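Search tips, tools, topics Go

Teaching a Robot Arm a Fiddly Job by Hand: Bench Tips

By Amarachi Afolabi

Reading time: 8 minutes

These tips are for people who already have an arm on a bench and want to show it a job that takes some care, such as putting a hard drive into a slot or fitting it in a desktop case. They cover both ways of doing it, moving the arm yourself with your hands on it and driving it from a remote device. I keep the bench at Rondthorpe, a small repair and refurbishing shop, and most of what follows was learned on drive caddies. It carries over to other small parts.

Before you start

Clear the bench down to what the job needs. Anything left lying next to the fixture will end up under an elbow or a cable.

Bolt or clamp the fixture. If it moves a little between one demonstration and the next, you will correct for it without noticing, and the arm will pick up the correction as part of the job. We went through a whole afternoon of recordings in May that had to be thrown out for this. A strip of tape along two edges of the fixture, with a pencil line across tape and bench, shows any shift at a glance.

Do the same for a computer case. Lay or stand it the way it will always be, take the side panel off, and mark where the feet or corners sit. Tie back loose power leads before recording. Unplug the case from the wall and leave it unplugged.

Pick out your parts. Old drives that have already failed are fine for practice and nobody minds if one gets dropped. Keep them in a separate tray with a lid so they don't wander back into stock.

Write the job down in plain steps and read it out loud. Ours was: close on the caddy, lift, move to the slot, line up, push, let go, back off. If two people are going to take turns, both should agree on the steps first. One of us used to let go before the push was finished and finish it with closed fingers. Both ways work. Mixed together in one set, they gave us an arm that hesitated at the slot.

Moving the arm by hand

Stand where you can see the part and the slot at the same time. This sounds simple, but the comfortable place to stand is often the wrong one.

Hold the arm low, close to the tool, with one hand, and steady it higher up with the other. If your setup has a handle or knob for guiding, use that and keep your fingers away from the joints. Roll up loose sleeves. Rings and bracelets are best left in a drawer.

Move at the speed you want to see later. People go fast across the open space and then stop dead at the slot to think. Practice the motion a few times with recording off until the pause goes away.

Get the weight setting right before you free the arm. If the controller has the wrong weight for the gripper, the arm will drift up or sink when you loosen your hold, and you will fight it the whole time. Set it again after any change of fingers.

Driving it from a distance

Remote control is slower to learn and easier on the back. Turn the scaling down for the last inch. We use full speed to get near the part, then half, then the lowest setting for the push.

Line up the view with your hands. If pushing the control forward makes the gripper go left on the screen, turn the monitor, move your chair, or change the mapping. Don't try to get used to it.

A camera on the wrist is a great help at the slot and not much use for anything else. Learn which bits of the gripper always show up in it, so you can use a fingertip as your sight. Ribbed or shiny metal behind the work will throw bright streaks, so set the lamp to one side and check the view before every session.

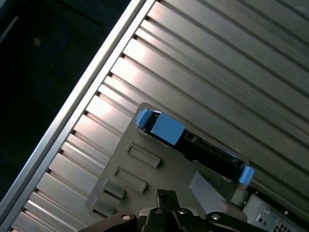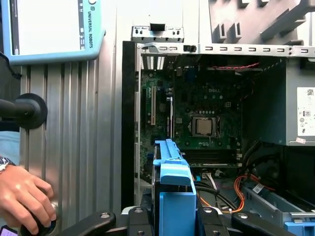
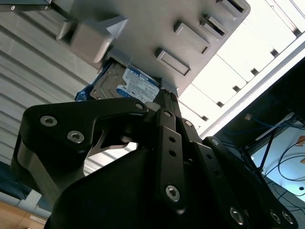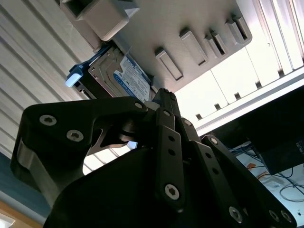 Drive work from the gripper's side. The second picture is at the open Dell tower.

Getting the grip right

The grip decides most of what comes later. A drive held crooked can sometimes be worked into the slot by a person, who feels it catch and gives it a wiggle. The arm will copy the wiggle whether it is needed or not.

Close the fingers gently and lift a small amount. Look at it. If it hangs at a different angle from the last one, set it down and pick it up again before moving on. If you want the arm to learn that recovery, keep the recording going. If you don't, stop and start over.

Leave the latch free. On our caddies the springy blue plastic has to be able to move on its own, and squeezing it in the wrong spot makes the whole part bow. A dab of white paint pen on the gripping spot helps a new person find it.

Wipe the fingertips at the start of each session. Dust from old computers gets on everything. Plain rubbing alcohol on a rag does it for bare metal tips, but check first if yours have a coating.

The push

Touch first, then push. Bring the part up until it just meets the opening, settle it, and go straight in. Coming in at a slant and straightening up halfway puts a side load on the guides, and plastic guides don't last long under that.

Stop when it seats. Don't lean on it to be sure. If you are hand guiding, remember that you are stronger than the force limit you'll want the arm to use later.

Open the fingers all the way before backing off, and back off in the same line you came in on. Half of our pulled-out caddies came from leaving sideways.

Where there is a row of slots, show every one you want used. Don't do them all in order from one end. Write the slot numbers on cards, shuffle them, and turn one over before each run.

How many times to show it

For a simple pick and place, a few dozen good runs took us a long way. The drive job needed more than 100. We stopped at 143 only because the last batch of cards ran out, and the final ones were not much different from those before.

Take a break every half hour. Tired runs are sloppy, and you won't see it until you play them back. I do my recording before lunch and leave the afternoon for sorting.

Sorting and naming

Sort the same day. Good, bad, and unsure, in separate folders. The unsure pile gets a second look by someone who wasn't driving.

Put the job, the slot, and the driver's initials in the name. We tried a logging program called Lekutetti for a while and went back to a spreadsheet. Either is fine as long as the person at the bench fills it in then and there. A clipboard hung on the bench leg works too.

Keep the failures where you know why they failed. A line such as "caught on left guide" is enough.

Safety habits

Know where the stop button is without looking, and have it within reach of the person who isn't driving. Press it once at the start of the day to see that it works.

Keep your hands out of the case while the arm is live. If a cable has slipped into the way, stop the arm, move the cable, and start that run again from the top.

Put the arm in its parked pose before you walk away, even for coffee.

Comments (3)

Leclerc
We do something close to this with power supplies, which are heavier. Would add: check the weight setting with the part in the gripper as well as without. Ours sank a good bit when it picked up.

ballavum_bench
The shuffled cards are a good idea. I was going 1 to 8 every time and the arm was useless if you asked for number 5 first. Do you clean up the pauses afterward or just leave them in?

Amarachi Afolabi
Leclerc, yes, worth doing both. ballavum_bench, I trim the ones at the very start and end and leave the middle alone. If there's a long pause in the middle, I put it in the bad folder and do that slot again.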